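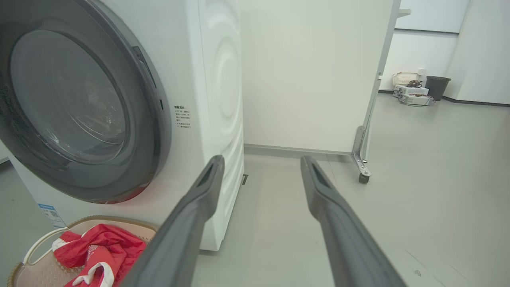

Felting notes, November, wool shrinkage again

OK, so back to the gray blanket wool from Larnden. I'd promised Jolán I would have a number for her by the end of the month and I sort of do! Cut 9 swatches off the same length, all the same size, stitched a red thread square into each one so I'd have something to measure that wasn't a wobbly edge. (Last batch I measured edge to edge and it was hopeless, the corners curl in.)

Ran them at 40 degrees with a splash of the olive soap. Spin at 1000. The swatches that went in with the old towels felted much harder than the ones that went in alone, even on the same program. More rubbing, I guess. The lone ones came out soft and a bit fuzzy and you can still see the weave if you hold them up to the window. The towel ones, no weave left at all, and lovely to cut — no fraying, even on the bias.

The warp shrinks more than the weft. I keep forgetting this and then my slippers come out short and wide, like something for a duck. So for the pattern I'm adding extra in the length only and leaving the width as Jolán Bárány drew it. If she hates it she can say so, there's plenty of paper.

The Dudás yarn is another story. It barely moved. I think it's been treated so it won't shrink, although the ball band is long gone and I can't check. Three tries and it still looks like knitting. Putting it back in the sock basket.

Dye: the brown one bled onto the towels. Rinse it by hand first next time, with vinegar, until the water's clear.

Still to do: steam the towel swatches flat and measure the red squares again, ask in Larnden if they have more of the gray (I have roughly 113 cm left, enough for one pair if I'm careful with the soles), and find the good pins.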